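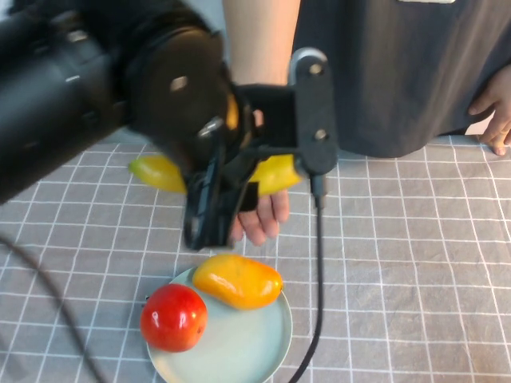 Section 4: Setting up the fruit plate

I use this set-up for the play shop, for sorting games and for keeping small visitors busy while I get lunch on. It's the quickest one in the whole guide, so if you've skipped straight to it on a Saturday morning with children already at the door, you'll be fine!

What you need

The grey checked cloth (the Brilleck one, or any cloth with a plain grid)
One round plate with a raised rim
The banana and the mango, plus something red
Your apron, if you like to look the part (I do)

Steps

1. Clear the table and wipe it down. Crumbs under the cloth make little hills, and round fruit finds every one of them.

2. Spread the cloth so the white lines run straight along the front edge of the table. I line up the front first and let the back sort itself out. Smooth it from the middle outwards with flat hands. A few soft wrinkles towards the back won't matter.

3. Put the plate down near the front, where a small child can reach it without climbing. Leave a few clear squares on either side — you'll want them for sorting later.

Note: I like a pale plate for this. The colours show up so much better, and I gave up on my patterned Flirnine one after a week.

4. Start with the banana. Pick it up by the middle and lay it low on the plate, with the curve following the rim. If you leave it till last it ends up balanced on top of everything and slides off.

5. Add the red piece on the left.

6. Finish with the mango at the upper right. It can hang over the rim a little, it's quite happy there.

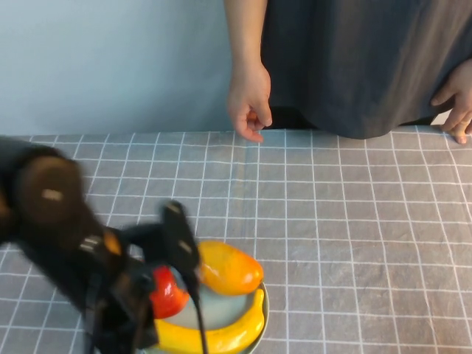

Fig. 2. Mango, banana and a red piece on the plate, on the checked cloth.

Caution: toy fruit can look good enough to eat. Keep it well away from the real fruit bowl, and don't let anyone under three play with the smaller pieces on their own.

Taking it further

Once the plate is full, try emptying it again by colour, one piece to a square. Blair Nisbet, who tried out these pages for me, has the children call out the name of each fruit as it leaves the plate. It gets loud, but they do learn "mango" very fast.

Putting away

Wipe each piece with a damp cloth and dry it before it goes back in the MacKinnon tub. Please don't put the fruit in the dishwasher! Fold the cloth along its printed lines and lay it on top of the tub, ready for Section 5.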